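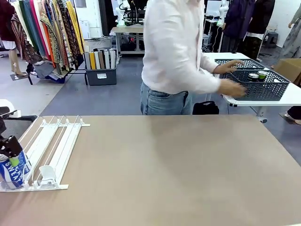 *Resetting the cell: wire rack on the tan table, grey baskets on the white table behind.*

# Skulska cell - setup and care notes

Skulska is our two-armed drinks-stocking cell at the Skititthorpe workshop, and I'm very fond of it! These notes cover the daily reset, the grippers and the cables. Safta Iordache wrote the first version and I've been adding to it ever since. Last full revision: 1 May 2022.

## Before you start

- Power up both arms and let the Horico controller finish its self-check.
- Put the rack down on the left of the table, lanes clear.
- Slide each pusher block by hand. It should glide - if it drags, wipe the rail with a dry cloth.
- Move spare stock into the baskets on the side table and keep the middle of the main table free.

## Grippers

The green pads do nearly all the hard work, and a fresh pair is a joy to use. Change them after 200 picks, or sooner if they feel shiny.

1. Jog the arm up and open the fingers fully.
2. Undo the 2 pad screws and peel the old pad off.
3. Clean the metal with a drop of alcohol and let it dry.
4. Fit the new pad flush with the fingertip.

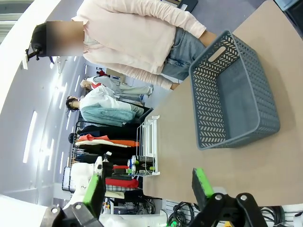 Once the pads are on, open and close the fingers 4 times with nothing between them and listen for clicks at the pivots. A click usually means a loose bolt. Nip it up gently, then run `kourkoulas check --grip` and save the result with the day's log.

## Cables and joints

Leave enough slack in the cable loops for the wrist to turn all the way round. Ours were too tight until July, and the left wrist kept stopping halfway through a turn. Far happier now!

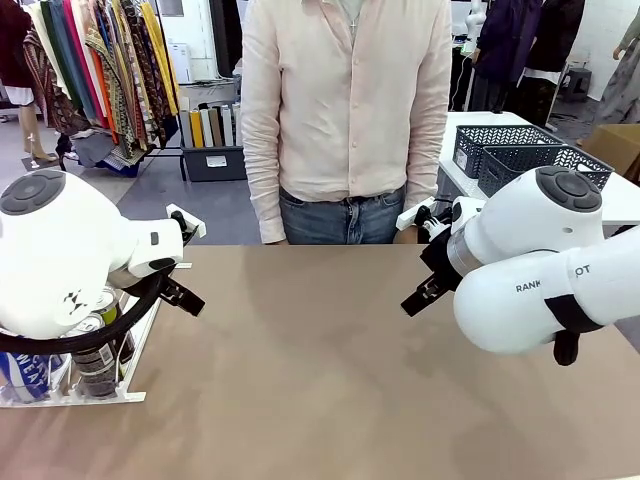 *Both arms over the table, grippers angled in towards the middle, cans in the rack at the left.*

## Known niggles

- The left gripper sometimes forgets its zero after a hard stop. Home it again before the next run.
- Dented cans catch in the lanes, so take them out of the stock.
- `kourkoulas check` won't run while the controller is in teach mode. Switch to auto first.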